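Shelf life dates and the pantry log
August 2, 2018

I have kept a written log of the dry goods in my pantry since February. The log is a plain spreadsheet with one row per package: product, printed date, date opened, date finished or thrown out. It now has 102 rows.

The first problem was the printed date. "Best by" and "best before" are the maker's estimate of quality. "Packed on" marks the start of storage and says nothing about the end of it. I gave each type its own column, and the sort order became usable.

The second problem was that the printed date stops being much help once a package is open. Crackers from an opened sleeve went soft in 14 days in a folded bag. The same crackers in a Perkeck clip-lid box were still crisp when I finished them. The Celari box has a thinner gasket and did slightly worse.

Snacks and soft drinks get their own tab in the file, sorted by printed date. 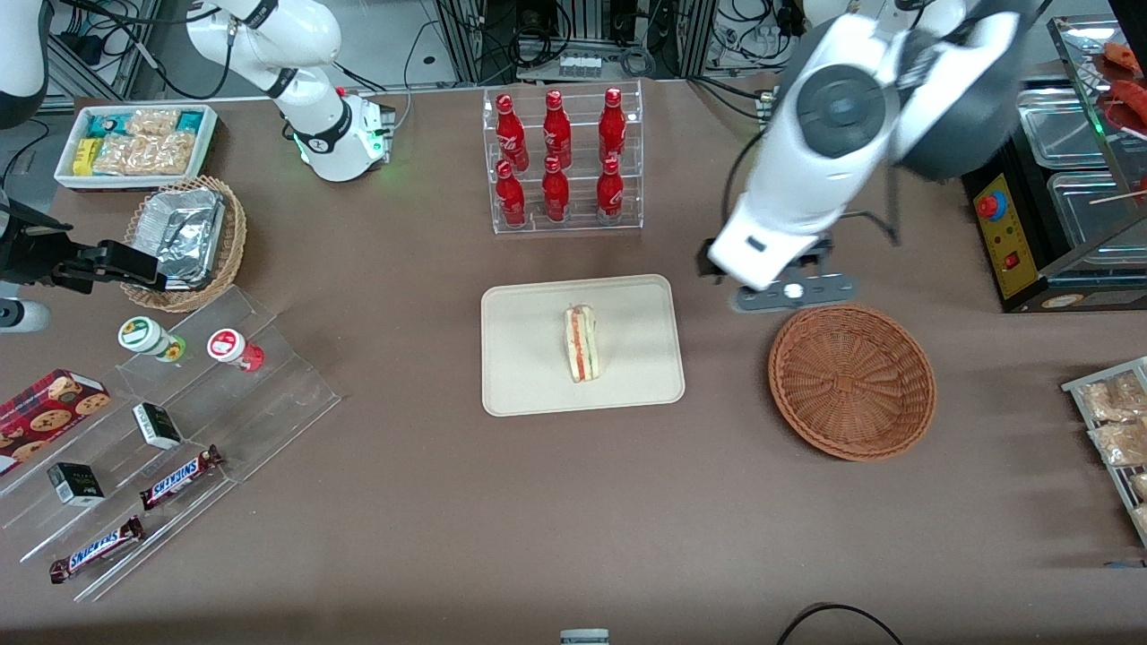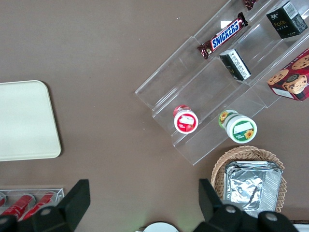
Does an opened package need a new date?
Write the day it was opened on the package and use that for anything that goes soft or stale. The printed date applies to the sealed package.

Temperature matters more than I had assumed. The top shelf of my pantry backs onto the water heater closet and reached almost 90 degrees in the afternoon. Chocolate kept there got a gray bloom. It is safe to eat, but the texture is grainy. Chocolate is now on the bottom shelf, and the top shelf holds salt, vinegar and paper towels.

For labels I use Hamann freezer tape and a fine marker. The tape peels off clean from plastic and leaves some residue on cardboard. A roll of 100 labels from Goltadix cost more and curled at the corners.

Next change to the spreadsheet: a column for which shelf each package is on.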